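**Back in stock: the Clerska No. 4 wind-up alarm clock**

We've wanted more of these since the last batch sold, and they've finally come in from the Clerska workshop in Mumolton. It's a small round clock with a twin bell on top, a steel case and a key on the back, and it runs entirely on springs. There's no cord, no battery door and no app to update. The shape goes back to 1938 and has barely changed, apart from a thicker glass and a much better set of hands.

I keep mine next to the bed, and I have come to love the winding. It takes a few seconds at night, you feel the spring firm up under your thumb, and then the phone can stay in the kitchen where it belongs.
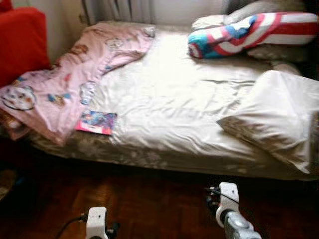

How often do I need to wind it?

Once a day is best, at the same hour if you can manage it. A full wind will carry the clock for 36 hours, so a missed night won't stop it, but a daily turn keeps the time steadier. The alarm has its own spring and its own key.

## The sound

It ticks! Some of us sleep better with that and some can't bear it, so please think about which you are before ordering. The tick is soft and fairly low, closer to a wristwatch in a drawer than to a kitchen timer. On a hard nightstand it carries more. A folded washcloth underneath takes most of it away, and so does a cork coaster.

The bell is another story — it is bright and quick and it means business. A lever on the back moves the hammer away from one of the bells, and then you get a single, gentler ring that suits a light sleeper or a small bedroom.

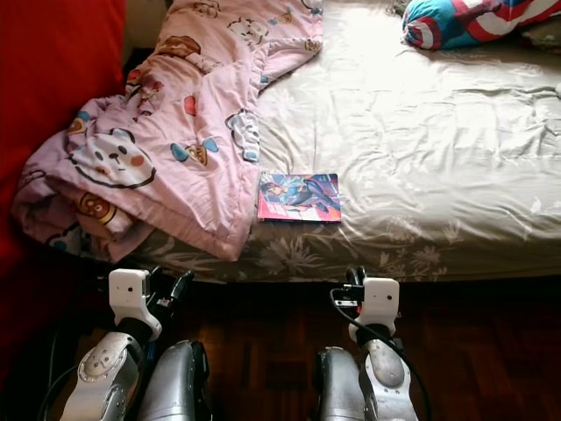
Can a child set the alarm without help?

Most kids who can read a clock face pick it up fast. The alarm has a separate short hand, and you turn the small knob in the direction of the arrow until it points to the hour you want. The keys are the stiffer part, and smaller hands may need a grown-up for the last couple of turns.

## Colors

- **Cream** with black numerals, the one we sell the most of
- **Pacheco green**, a deep bottle green with cream hands
- **Kidik blue**, pale and a little chalky, new this year and already my favorite

All three have the same glow paint on the hands and the hour dots. It's good for the first part of the night and then it fades, as this kind of paint does. 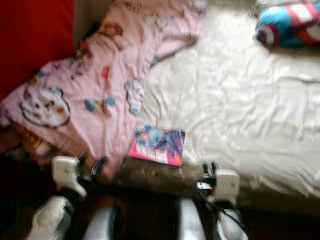 ## Keeping time

Expect a new clock to drift by a couple of minutes a day while the spring settles. There's a slider on the back marked F and S. Move it a hair, wait a full day, and check again. Going slowly here really pays off. Harriet Esposito, who regulates every clock before it leaves our bench, nudges hers on a Sunday and then leaves it alone all week.

Keep it out of the bathroom, and don't oil it yourself. 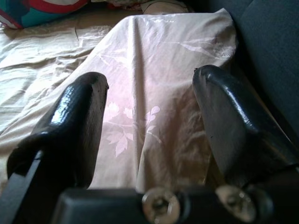
What happens if the spring breaks?

Send it back to us and we'll fit a new one. Springs are covered for two years, and after that we charge only for the part and the return postage. We have 300 spare springs on the shelf, so repairs are usually back in the mail within a week.

## In the box

The clock, a printed setting guide and a cotton bag for travel. Weight is 500 grams. Both keys come already attached.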